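4. Using the Stulley Kit for Two-Handed Demonstrations

4.1 What comes in the box and why we chose it

The Stulley kit is sold as a complete set for recording manipulation demonstrations by hand, without a robot arm being present at all while the recording is done. Each set holds two hand-held grippers, a charging dock, a calibration board, a soft carrying case and a one-year license for Navport, the software that lines up the recordings and turns them into training episodes. We bought one set at the ordinary list price and later added a second pair of grippers when it became clear that sharing a single pair among several people was slowing everybody down. The supplier had no part in planning the study and did not see this section before it was submitted.

Our reasons for picking this kit over the two others we looked at in Section 2 were fairly plain ones. We wanted something a new person could pick up in the morning and use well by lunchtime, and we wanted finger tips that could be swapped without tools, as our tasks run from soft paper goods to small hard parts. The Trornlow set was lighter in the hand and, to be fair to it, nicer to hold over a long session, but its tips are fixed with tiny screws and we lost two of those screws within the first hour of unpacking. The third product needed a tracking station bolted to the wall, and our landlord's view of holes in the wall settled that question for us.

4.2 Tasks and recording routine

We recorded 156 demonstrations over the course of April. They were divided among three table-top tasks: nesting and un-nesting paper cups, passing a folded cloth from one gripper to the other, and placing small boxes on a tray. The cup task made up the largest share, and it is the one we keep returning to in this section, as it showed up the strengths and the weak points of the kit more clearly than the other two.

Every session began the same way. The operator took the grippers off the dock, held each one over the calibration board until Navport gave its tone, and then opened and closed the fingers fully three times so that the software could learn the range of travel. After that the operator was free to start. We asked people to work at whatever pace felt natural and to avoid slowing down for the sake of the recording, although almost everyone did slow down at first, and we have left those early episodes in the set. A session lasted 30 minutes, followed by a break of 10 minutes, and no one did more than three sessions in a day.

Krishnamoorthy Kandasamy looked after the hardware throughout and kept a notebook of every small fault, which has been a great help in writing this up. Remigiusz Wasilewska checked each episode after recording and marked it as usable, usable with trimming, or not usable. Where the two of them disagreed over whether a bad episode was the fault of the person or of the kit, they sat down together and watched it again, sometimes more than once, until they could settle on an answer they were both content with.

4.3 Setting up and learning to use it

Setting up was pleasant, on the whole. The printed guide is short and friendly, the dock lights are easy to read from across a room, and the first calibration went through on the second try. We would have liked a clearer warning that the board has to lie perfectly flat. Ours had picked up a slight bend in the case, and we spent most of a Saturday chasing a drift in the left gripper that went away the moment we pressed the board down under a couple of books. The supplier's help desk did answer our message, kindly and at length, and has told us that a stiffer board is planned.

New operators took to the grippers quickly. The handle fits large and small hands about equally well, and the trigger has a light, even pull that people described to us as reassuring. What took longer was learning to trust the tips. Someone who has stacked cups with bare fingers all their life knows without thinking how hard to squeeze, and that knowledge does not carry over straight away to a trigger and a pair of fingers held some distance from the hand. Most of our operators crushed a cup or two in their first session. By the third session this had become rare, and several people had worked out for themselves that it helps to touch the cup with one tip first and bring the other in gently afterward.

4.4 The cup task in more detail

Paper cups make a more demanding test than they may seem. They are light, so a careless approach knocks them over, and they are soft at the side but fairly stiff at the rim, so the right grip depends a good deal on where the fingers land. When several are nested together, the rims sit close to one another and the operator must decide whether to take the whole stack or only the top cup. We recorded both kinds, with one operator using both grippers in some episodes and two operators working across the table from one another in others.
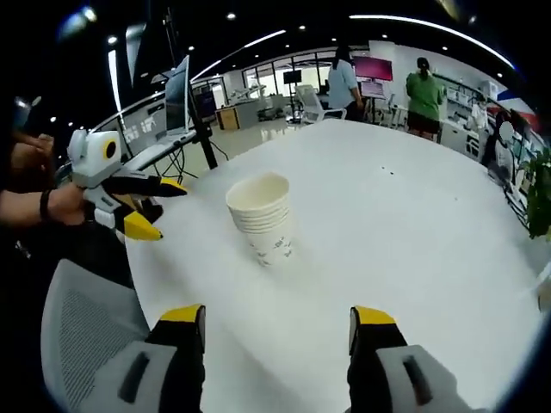

Figure 4. Cup task at the round table, with the gripper fingers open on approach to a nested stack.

Taking the whole stack was the easier of the two by a wide margin, and Remigiusz marked 90 percent of those episodes as usable without any trimming. Taking a single cup from the top was another matter. Cups that have been pressed together hold on to each other, and the second gripper has to steady the lower ones while the first one lifts. Operators needed to keep an eye on both pairs of tips at the same moment, and a fair number of our rejected episodes come from the steadying hand letting go a little too soon – a mistake that is hard to notice while making it and very easy to notice afterward on the screen.

The kit coped with all this better than we had expected. The recorded finger width followed the real one closely enough that we could see the small hesitation before a lift, and that hesitation turned out to be useful when we later trained on the data (see Section 5). Position tracking was steady as long as the operator kept a calm wrist. With a quick turn of the wrist, the kind one makes when tipping a cup on its side, Navport would now and then lose its place for a moment and fill the gap with a smooth guess. The guess was usually a sensible one, but it is still a guess, and we wish the software flagged such stretches more openly than with a pale line in the timeline view.

4.5 Wear, upkeep and cost of running

The finger tips are the part that wears. We changed ours twice in the month, and Krishnamoorthy would now change them more often, as a worn tip slides on coated paper and the operator squeezes harder to make up for it. Spare tips are sold in packs by the maker and also by Nigatu, whose tips fit the same mount and were, in our hands, a touch grippier and a little quicker to wear down. We mixed the two brands for a few episodes by mistake, found that the left and right grippers then felt different enough to bother people, and discarded those episodes.

Battery life was never a worry with our pattern of sessions and breaks. The dock brought both grippers back up during lunch, and we did not once have to stop early for want of charge. The license is the larger running cost and deserves some thought before buying. Recordings made under it remain readable after it ends, but new ones cannot be lined up until it is renewed, so a group that records in short bursts with long gaps between them may want to ask the supplier about a shorter term. We did ask, and were told that monthly terms are available on request, although they are not listed on the order form.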